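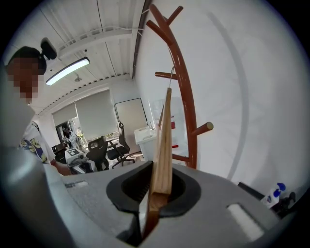
Hanging and unhanging a coat hanger: club task 4

22/07/2023
By the Jatton Robotics Club

Task 4 uses the coat rack and one wooden hanger. It looks simple, but the hook has to clear the end of a short peg, and most failed runs go wrong there. You need the hand-held gripper, the rack, a hanger and a partner. Allow 80 minutes for a first session.

1. Stand the rack clear of the walls so you can reach it from either side.

2. Start with one of the upper pegs. Leave the lower ones until you can do the upper ones without looking at your hands.

3. Take hold of the hanger and turn it edge-on to the gripper. If it twists when you lift it, put it down and grip again.

4. Bring the hook in slightly above the peg, then lower it. Don't push it on from the front, or the rack will rock.

5. Wait a moment with the hook resting on the peg before you open the fingers. Back away in a straight line.

6. To take the hanger off, do the same in reverse. Lift first, then pull.

7. Swap with your partner after every ten runs and write down any dropped hangers on the Brenent sheet.

Name each run with your team name and the peg you used. Team Mosotwood and Team Dudás both saved theirs as "hanger" in February, and sorting out 328 files took an evening. Each team needs 112 clean runs before moving on to task 5, the shirt. A run with a drop in it can be kept, but put it in the separate folder.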